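Brundow Open Day

The Brundow Open Day is a public demonstration of two-armed robotic handling held at the Brundow workshop. It is concerned with the handling of soft goods, such as bags, cloths and cushions, under ordinary indoor conditions. The most recent edition took place on Sun 3 December. Visitors watch the work at close range, and an operator is on hand to explain the procedure and to stop the arms if required.

Background

The open day grew out of a series of closed visits arranged for suppliers and technical colleges. These visits were short and followed no fixed programme. In April the workshop adopted a written schedule under Ayuba Mahama, who had joined as head of demonstrations, and the event was opened to the public on the same terms as the closed visits. Admission is free, but places must be booked. Each group is limited to 12 visitors.

The software used to plan the arm movements is known as Pralia. It was written at the workshop and had been through several versions before it was shown to outsiders. An earlier planner, Odska, handled each arm as a separate machine and left the operator to time one against the other. Pralia treats the pair as a single system with a shared clock, so that a bag can be steadied by one arm while the other works at its opening.

Setting

The demonstration is given on domestic furniture. The choice dates from the closed visits, when several guests asked how the arms would behave away from a flat bench. A seat with a curved back limits the directions from which a gripper can approach, and a padded cushion gives way under load, which alters the height of the item while it is being handled. Both effects are small, but they are enough to upset a movement that has been planned for a hard, level surface.

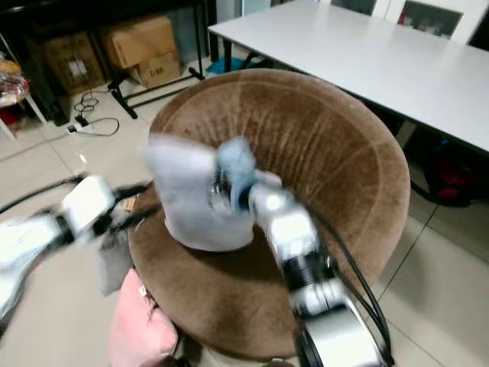 The planner therefore keeps no fixed height for the seat. It takes a fresh estimate at the start of each attempt and corrects it when a finger meets resistance. Mahama's notes for visitors describe this as "feeling for the chair", a phrase that has since passed into general use at the workshop. The correction is slow by industrial standards – an experienced packer would be well ahead – and the published schedule allows for it.

Programme

A standard visit has two parts. The first is a talk of 18 minutes, given standing, which covers the layout of the arms, the limits placed on their speed and the position of the stop control. The second is the demonstration itself. Attempts are run one after another with a short pause between them for resetting, and the talk is not repeated for latecomers.

Visitors are asked to keep behind the operator and to leave bags and coats in the entrance. Questions may be put at any time. The operator is permitted to leave them unanswered until the current attempt has ended, and commonly does so.

Handling of cloth

Cloth is regarded at the workshop as the harder part of the programme. A rigid object keeps its shape when it is touched, and its far side can be worked out from its near side. A piece of fabric has no such fixed form. Its edges move when it is gripped, and folds may hide the point at which a grip would be most useful. Plain white fabric adds a further difficulty in that it offers little contrast from one fold to the next.

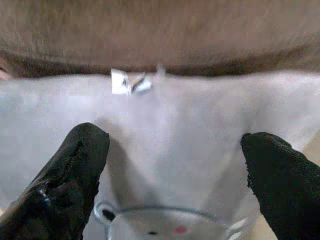 Pralia looks first for a ridge or an edge and places one finger on each side of it. The fingers are then brought together at low speed. If the resistance rises too early, the planner assumes that it has taken hold of more than one layer and opens again. Up to eight such attempts are allowed before the item is passed over and the operator resets it by hand.

A second method, named Frei, drops the search for an edge and presses the fabric into a fold of its own making. It is quicker on thin cloth and less reliable on towelling. Both methods were listed in the programme for the December edition, with Frei reserved for the later groups.

Role of the operator

One operator is assigned to each session. The duties consist of placing the items, starting the attempt, and reaching in to correct the item where the procedure permits. Reaching in is allowed only at reduced arm speed. Operators complete 14 supervised sessions before they may lead a group alone, and the record of these sessions is kept in a bound book at the workshop.
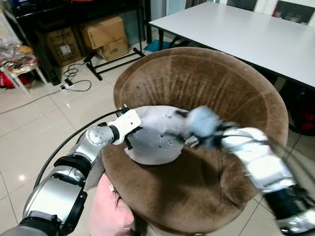
Why are two arms used for work that a person can often do with one hand?

A human hand can hold an item with some fingers and move it with others. A simple gripper can do only one of these at a time, so the second arm supplies the hold while the first carries out the movement.

Reception

Comments left by visitors have been mixed. Those from technical colleges have generally asked for longer sessions and for sight of the planner's output during the attempt. Members of the public have more often remarked on the slow pace. A screen showing the planner's output has been proposed for the next edition, though Mahama has stated that it will be fitted only if it can be placed out of the operator's line of sight.

Related articles
Pralia (planner)
Odska
Frei method
Two-armed handling
Soft goods in automation
Ayuba Mahama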